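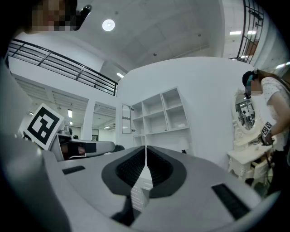

Vanity end of the floor, grippers out

Thread: Clumico grippers at work, what happens to our hours??

shelf_rat
posting on break so quick. I'm at Trendemora, furniture side. Been there 3 years. Since January part of every shift is "capture". You hold the gripper things instead of using your hands, do the normal stuff, open a drawer, put something on a shelf, close the drawer. It records, goes to Clumico, they train the arm on it. The arm is called Bako lol.

Pay is the same. What changed is the day. Used to be we'd talk while we set up. Now you're supposed to stay quiet and move slow and if you drop something you start over. My wrists are shot by lunch. Also kind of obvious where this goes?? Anyone further along with this at their place

tapegun_mo
Further along, yes. Warehouse not furniture. We did capture for a winter, then got 2 arms. They do small bins. People got moved to returns, no one let go so far. Returns is worse tho. Standing in one spot all day.

pdxlinda
so you trained it and your prize was returns. cool cool

tapegun_mo
Didn't say I liked it. Said no one got cut.

maricel_a
Hi, Maricel Agbayani, same building as shelf_rat (hi). I like capture more than the old way, sorry! Before this I was hauling flat boxes up from the back my whole shift and my knee was going. Now I get an hour or so with the grippers and sit down to label after. Labeling is in Pruvomitz, slow software, freezes constantly, but it's a chair.

Agree about the talking. I miss that

shelf_rat
hey M. ok but you got put on labeling. Most of us didn't. Zulema picks who goes and I don't know how she picks. I asked and got "it rotates". Has not rotated to me.

And the targets. Was 20 takes a shift, fine, easy. Then somebody on the other crew put in a monster week, 221, and now that number is on the board by the time clock like it's a high score
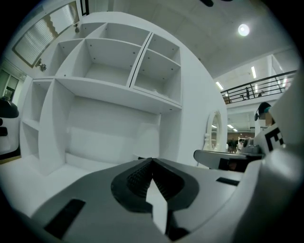 and everybody's rushing to match it, so the takes are sloppy, so they get rejected, so you redo them. Shelves are the worst for it. With fingers I can set a little thing down on the edge of a shelf without thinking. With the gripper I have to bend my whole arm around and I still bump the side. Twice the time for one item. None of that shows up on the board, just the total

pdxlinda
Take the number down and half your problem is gone. Did anyone ask

zpainemal
This is Zulema Painemal, I run the floor there. Somebody sent me the link. I didn't put the number up but I walked past it every day so that's on me. Coming down tonight.

Labeling: it rotates by who has the Pruvomitz login and we only have a few. Asked for more, still waiting. shelf_rat I know who you are and you're not in trouble, you're next on the list.

As for hours I can't promise, I don't know what the plan is after capture. I asked that too.

shelf_rat
well this is awkward. thank you tho. for real

tapegun_mo
Get the hours part in writng. Ours was all verbal and by summer the manager who said it was gone.

maricel_a
Seconding in writing. And can we talk between takes? Just between

zpainemal
Between takes yes. It only matters when it's recording.

pdxlinda
still say they should pay extra for it. you're doing your job AND teaching the job. that's two jobs

tapegun_mo
Asked for that. Got a pizza.

shelf_rat
break's over, will update when I see the list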